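14 October 2019

Went to see Stovesance tonight, the new Obradović picture, at the little cinema behind the bus depot. It runs two hours and 49 minutes. I know this because the ticket says so, and because there is a clock over the exit sign that glows green and is visible from every seat except, I assume, the projectionist's.

The story, as far as I can give it back: a retired piano tuner inherits a ferry. He doesn't want the ferry. He spends the first hour writing letters to get rid of it and the second hour living on it, and in the last stretch he either sells it or sinks it, depending on whether you believe the final shot is a memory. Amra Halilović believes it's a memory. She told me so before the lights were up, and then told the man in front of us, who was looking for his scarf.

I liked more of it than I'd planned to. There's a long dinner early on where the tuner's sister reads aloud from the ferry's insurance papers and everybody at the table slowly stops chewing, and it's the funniest thing I've seen in a theater this year. Obradović holds it just past the point where a sane person would cut. Then he does the same with a shot of a rope, and the rope isn't as good an actor as the sister.

The songs I could have done without. There are three, all sung on deck in fog, all in the same key, and the tuner winces at each one. I thought that was a good joke the first time. By the third I was wincing in the same places and had begun to wonder who was getting paid for it.

Eighteen people in the audience at the start, Amra says. She always checks, a habit from the years she ran the film society and had to report the figure to someone. I didn't check at the end but the row behind us got roomier.
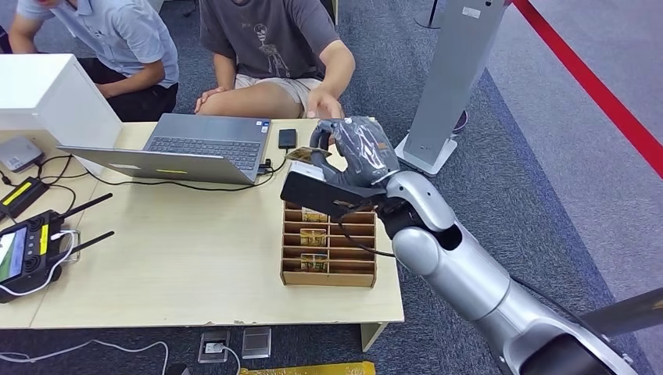 FILMS, ETC.

Kuo-hua Kong called after I got in, wanting to know whether he should take his mother. I said that depended on her feelings about rope. He has already seen Vonero, which I've been avoiding since July on the grounds that everyone keeps telling me it's important. He says it is important, and that he slept through the middle. He wouldn't say how much of the middle. He then talked about the ending for 30 minutes with great authority.

We got onto Stondholm, as we always do. He maintains it's the best thing Obradović ever made and I maintain that he saw it at nineteen with a girl he was in love with, and that it could have been a documentary about drainage. I watched it again last winter to be fair to him. The first half is lovely. The second half has a horse in it that stands for something, and the film is so anxious for you to work out what that you end up feeling sorry for the horse.

I still owe the newsletter its review. They want 3,000 characters, spaces included, and no mention of the ending. That rules out the only part people will argue over. I have an opening line about ferries that I wrote on the back of the ticket and can't read now, except for the word "reluctant," and that could be the tuner or me.

Amra has just sent a message saying it's not a memory after all, she's thought it over on the bus, and it's the sister's dream. If she's right then the dinner is a dream too and I'll have to stop liking it. I've written back that I'm asleep.

Must look for the other glove. I had both going in.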